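Search this site Go

Home Features Reviews Interviews Back Issues

6 min read

THE NOTEBOOK INDUSTRY

Every few years a publisher finds a dead writer's notebooks and asks us to believe they are a book. The latest is Brindness, a handsome gray volume of jottings by the novelist Blažena Zelenák, and I have now read it twice in the hope of being talked out of my first opinion.
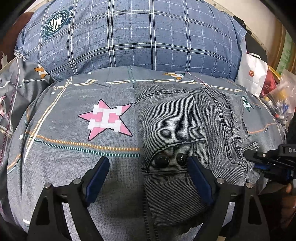
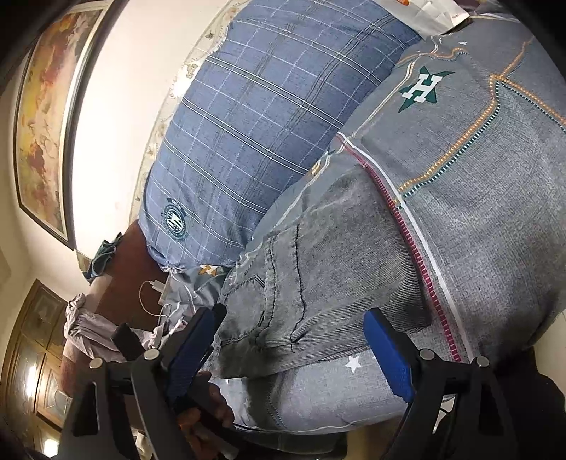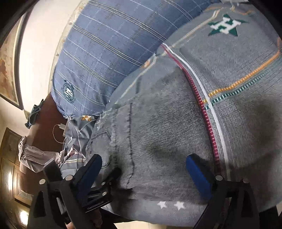 Stars and the letter H on the bedding and the knitwear.

Zelenák wrote two novels. The first, Tustach, is a short, bad-tempered book about a ferry town and the family that runs its only hotel, and I would put it in anyone's hands. The second, Dernov, is longer and kinder and sags in the middle, but the last 32 pages are as good as anything in the first. After that she published nothing. She taught, she translated cookbooks for money, and she filled notebooks. When she died she left 79 of them in a wardrobe.

You can see the appeal for an editor. Mariann Orbán, who has chosen and translated the entries here, tells us in her introduction that the notebooks are "the third novel Zelenák was writing all along." I have heard this sort of thing before. I have heard it about letters, diaries, marginal notes and, once, about a set of postcards to a dentist. It is a large claim, and Orbán supports it mostly by repeating it in different words.

What do we get? A good deal of weather. Lists of things to buy. Complaints about a neighbor's piano. A few sentences that anybody would be glad to have written, such as the one about her mother folding a letter "as if it might be asked to leave the house again." There is a fine page and a half on waiting for a bus in October, which I copied out. There are notes on writing, and these are the entries the publisher has put on the back cover, because books about how to write sell and books about buses don't.

The notes on writing are the weakest thing in the volume. "Cut the first page." Fine. "Let the reader be cold for a while." I suppose so, though I notice that in Tustach she opens with a kitchen stove and a pot of soup. Writers are poor witnesses to their own methods. They tell themselves what they need to hear that morning, and the advice is often the opposite of the practice. Orbán prints these remarks with space around them, one to a page in places, as if they were verses. In the notebooks, to judge from the single page reproduced at the front, they were squeezed in beside the price of coal.

That page bothered me more than anything else in the book. It holds seven entries. Three appear in the translation. The other four are gone without a mark, and one of them looks to me, with my limited knowledge of the language, like the beginning of a story. Why was it dropped? The introduction says that choices were made "in the spirit of the author." I would like to know what that spirit had against it.

Orbán is a gifted translator, and I don't want to be unfair to her. Her Dernov is better than the old one by a wide margin. She hears jokes. She knows when to leave a clumsy sentence clumsy. But a selection is an argument, and this one has been made so quietly that most readers will take it for the whole. The Zelenák of these pages is patient, wise and rather fond of birds. The Zelenák of the novels would have found her hard to sit next to.

Then there is the matter of the Peng chapter. Peng was the name she gave to a character she never got into a book, a surveyor who measures land for people who are about to lose it. The entries about him are scattered over many years, and Orbán has gathered them into one run and smoothed the joins. It reads well. It reads, in fact, like a long short story, and reviewers will call it a lost masterpiece. I enjoyed it and I didn't trust it. At least one paragraph has Peng's brother dead and the next has him carrying a table – the sort of thing a writer fixes later, or fixes by throwing the whole business out.

The first printing is 1,000 copies, which seems honest enough. Admirers of the novels will want one, and they should have it. Anyone who hasn't read her should start with Tustach, which is still in print and costs less. As for the remaining notebooks, a second volume is promised. I'd ask the publisher to print one notebook, start to finish, coal prices and all, and let us look at it for ourselves.

Back Issues Subscribe Contact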